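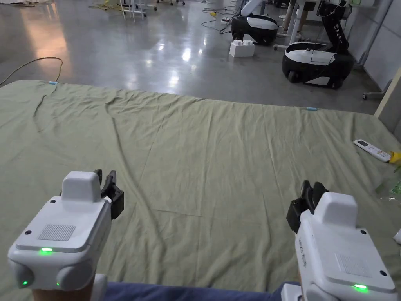 Getting a bedroom ready for the movers takes longer than most people plan for, and the bed is usually the last thing left standing. Start three days out if you can. Strip the bed down to one sheet the night before the truck comes, and leave a big plain one like this sage-green sheet on top, as it gives you a clean, flat place to sort and fold. Everything else in the linen cupboard can be boxed by then.

Step 1. Measure first
Measure the mattress, the bedroom doorway and the tightest turn in the hall. A queen base that came in through a window in Boychuk Street won't go out through the door. If a piece has 2 cm or less to spare, tell the removalist when you book.

Step 2. Sort the clothes
Hanging clothes go in a port-a-robe. Folded clothes can stay in the drawers if the chest is solid and the drawers are taped shut with low-tack tape. Anything bound for the op shop should leave the house before moving day.

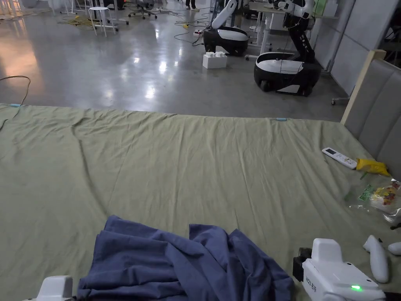 Dark blue cloth on the sheet, still to be folded.

Step 3. Box the small things
Use book cartons for anything heavy and keep each one under what you can lift yourself. Write the room on two sides and the top. Remotes, chargers and bed bolts go in one zip bag, labelled, and that bag travels in your car.

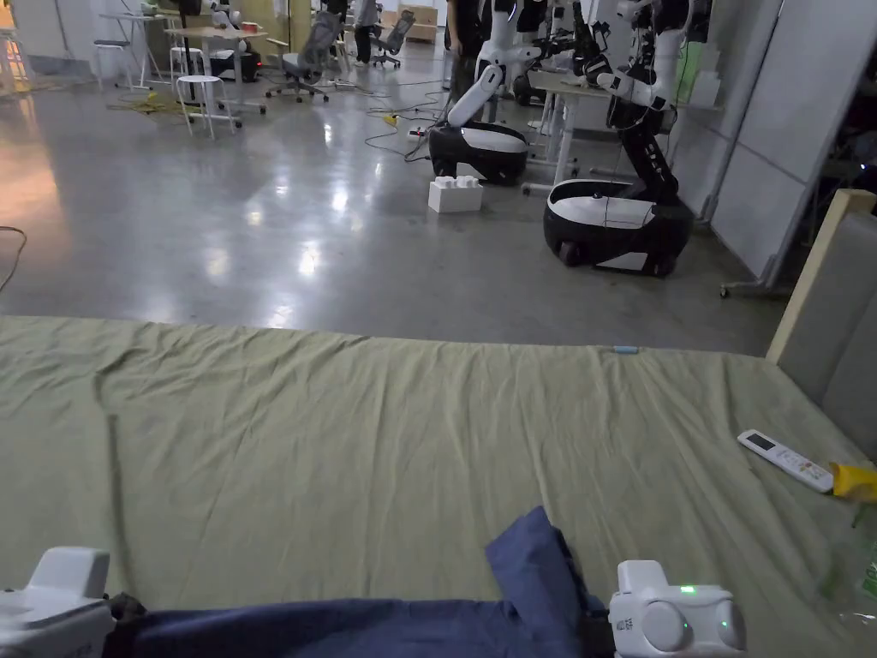
A white remote left out on the mattress.

Step 4. Bag the mattress
Pull the last sheet off and slide the mattress into a plastic cover. Tape the open end flat. Carry it upright on its long side, one person at each end, and don't stack boxes on it in the truck.

Step 5. Check the inventory
Our move from Girkar to Ombridge was 188 km and cost $1,416, with a $100 stair fee on top - ask for that in writing before you sign. Trevor Campbell at Cundico went through the list with us at 7 am and again at the other end. Note any scratches on the sheet before the driver leaves.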